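# Minutes, chores working group, 02/06/2020

Present: Abimbola Okoro (chair), Emerson Lacerda, Bożena Zawadzka, Ngozi Eze (minutes). Ngozi Nwosu joined by phone from item 2.

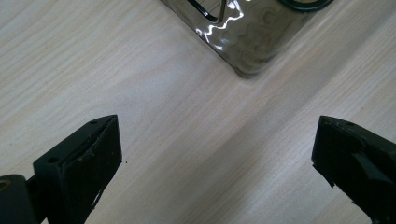

*Clear plastic container on the wood table, gripper fingers open. See item 2.*

## 1. Minutes of the last meeting

Accepted with one correction. In the May minutes it was written that Skondari "can fold towels". Bożena asked to change this to "folded towels in the demonstration", as we have not seen it in our own rooms. Changed.

## 2. Clear containers

Emerson reported on the kitchen and packing table tasks. He has now 200 recordings made with the hand-held gripper, and the target for this task is 1000. The work is to take a thin plastic container from the table, carry it to the tray and put it down without crushing it.

He explained that the difficulty is mostly in the material. The plastic is clear and shiny, the walls bend, and the table is also bright where the light falls on it. A person finds the edge with the fingers and does not think about it. The program must find it from the picture, and very often it chooses a reflection instead of the edge.

Abimbola asked if we could use a dark mat on the table. Emerson said yes, it would help, but people at home do not put a dark mat under their food boxes. Ngozi Nwosu did not agree completely. For the shop in Ekwueme a mat is no problem, because they already change the table covers every season. It was decided to record both ways and to keep the two sets separate.

Bożena asked about the condition of the fingers, because there are chips on the edges and the face on the right side looks rough. Emerson does not know if this changes the grip. He will do 40 tries with the present pair and 40 with a new pair, with the same container, and send the numbers to everybody.

Ngozi Nwosu reminded that recordings where the container slips must be kept too. Two people in her team were deleting them, with good intention.

## 3. Answer to Cemisier

Cemisier has asked us by letter if a machine could do the evening clearing in their shop by the end of the year. Their list is: empty the display table, sort the containers, wipe the table, fold the cloths.

There was a long discussion. The opinions, shortly:

- Emerson thinks sorting is possible if the containers are hard and come one by one. With soft ones he would not promise.
- Bożena thinks wiping is the easiest to show and the hardest to do well. The arm goes over the table, but it does not notice the sticky place and does not go back to it.
- Ngozi Nwosu has watched the evening clearing at Cemisier. One employee needs for it the same time as closing the cash desk, and she also answers customers while doing it. She does not see what they would save this year.
- Abimbola would like to say yes to a small part, so that we do not lose the contact.

Agreed: we answer that we can try sorting of hard containers, on one table, with a person present all the time. Wiping and cloths are not offered. Bożena asked that the word "autonomous" is not in the letter. Abimbola will write it and Ngozi Eze will check it before sending.

## 4. Flirkesari arm

The loan offer from Flirkesari is for 3 weeks. Emerson would prefer longer, as the mounting alone took us four days the last time. Abimbola will ask. If they say no we take the three weeks anyway, and the mounting plate is prepared before the arm comes.

## 5. Other matters

The key of the small storage room is still missing. Please look in your coats.

Bożena will be away for the next meeting and sends her comments in writing.

## Tasks

| Who | What |
|---|---|
| Emerson Lacerda | Grip comparison, old and new fingers; recordings with and without mat |
| Abimbola Okoro | Letter to Cemisier; question to Flirkesari about the loan time |
| Ngozi Nwosu | Tell her team to keep the failed recordings |
| Bożena Zawadzka | Drawing of the mounting plate |
| Ngozi Eze | Check the letter; send these minutes |

Minutes written by Ngozi Eze. Corrections to me, please, before the next meeting.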